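Search this site
Enter keywords
Go

Break Room and Wash-Up Area Inspection – Checklist with Comments
Site: Dolluretti building, ground floor
Last updated: 2023-12-05

Scope: sinks, drainers, water heater, small appliances, floor, first aid point. Tables and dish tubs are covered under item 4. Ratings are Pass, Minor (fix before the next inspection) and Fail (take out of use).

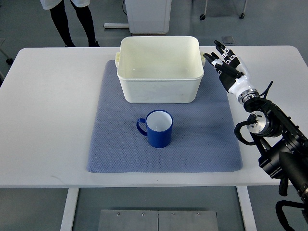
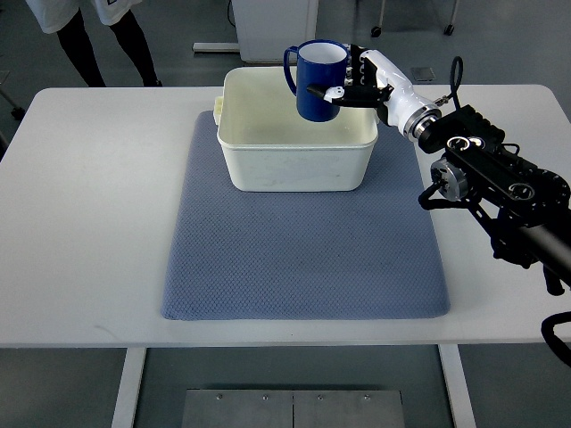
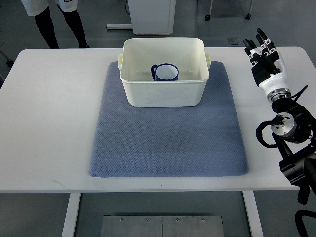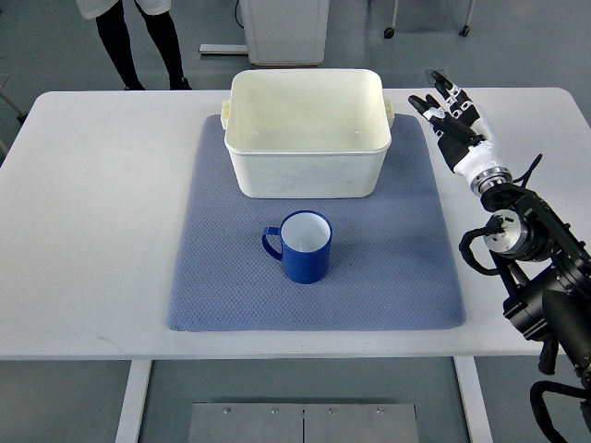
White table with mat and tub, item 4.

Efua Kpodo asks whether the inspection still has to be done with the room closed. It does not, except for items 1 and 6, where the water or the power is shut off. Post the notice on the door the day before.

1. Hot water
1.1 Heater thermostat cover in place and screwed down. Pass.
1.2 Relief valve discharge pipe runs to the floor drain with no cap or plug fitted. Pass.
1.3 Scald warning label above the left tap. Minor. The label is there but has faded and can't be read from the door. Order a replacement in the larger size.
1.4 Isolation valve turns freely by hand. Minor. Stiff in the last quarter turn. Do not use a wrench on it – the handle on the old one sheared.

2. Sinks and drainers
2.1 Both sinks drain without backing up. Pass.
2.2 Trap and joints under the sinks dry after a full-basin test. Pass.
2.3 Knives stored point down in the block, none left in the sink. Fail on the first visit, Pass on the second. Two paring knives were found under suds in the right-hand sink.
2.4 Sealant behind the taps intact. Minor. There is a gap behind the right tap. Water is getting to the wall board, which is soft to the touch near the outlet pipe.

3. Cleaning products
3.1 All products in original containers with labels. Pass.
3.2 Bleach and descaler on separate shelves. Minor. They were on the same shelf, with the descaler in front. Moved during the inspection. The shelf edges need marking so that it stays that way.
3.3 Data sheets in the wall folder match the products in the cabinet. Minor. The folder still holds the sheet for the old Prinel dish liquid. The sheet for the Murnora liquid is missing.
3.4 Gloves available in at least two sizes. Pass.

4. Tables, mats and tubs
4.1 Table stands level and does not rock when pushed at a corner. Pass.
4.2 Drying mat flat, with no edge hanging over the front of the table. Pass. Mats go through the wash weekly and are replaced when the backing starts to break up.
4.3 Tubs free of cracks at the rim and handles. Pass. Scuffs and stains are not a defect under this item. A crack that catches a fingernail is.
4.4 Chipped mugs and glasses withdrawn. Minor. One glass with a chipped foot, discarded.

5. Floor
5.1 Clear walkway from the door to the sinks. Pass.
5.2 Wet floor sign kept within reach of the sinks. Minor. It was in the corridor closet.
5.3 No trailing cords. Fail. The kettle had been moved to the end of the counter and its cord crossed the gap by the refrigerator. Moved back, re-rated Pass.

6. Electrical
6.1 Test tags in date on all appliances. Minor. The toaster tag (asset 757) runs out in February. Book it with the rest of the floor.
6.2 Ground fault outlets trip on the test button and reset. Pass on all outlets.
6.3 Nothing plugged in within 300 mm of a sink edge. Pass. The old radio has been removed.
6.4 Refrigerator vents clear of dust. Minor. Clean with the power off.

7. First aid and fire
7.1 Burn dressings in date. Pass.
7.2 Eye wash bottle sealed. Fail. The seal was broken and the bottle roughly half full. Replaced from stores on the day.
7.3 Fire blanket on its hook, pull tabs facing down. Pass.
7.4 Extinguisher gauge in the green. Pass.

General comments
The wall board in 2.4 is the only item that needs an outside contractor. Bonsu has been asked for a price covering the sealant and a new section of board. Until the work is done, use the left sink only and leave the right tap closed. Building services should check the board for mold when it comes off – the same fault was found upstairs behind a similar tap.

All other Minor items are for the floor supervisor. Write the completion date next to the item number on the paper copy in the wall folder and initial it. Any item rated Minor at two inspections in a row is treated as a Fail at the next.

Related items
Stairwell and Corridor Checklist
Storeroom Shelving: Load Labels
How to Report a Water Leak
Appliance Testing Dates by Floor
Cleaning Product Data Sheets: Index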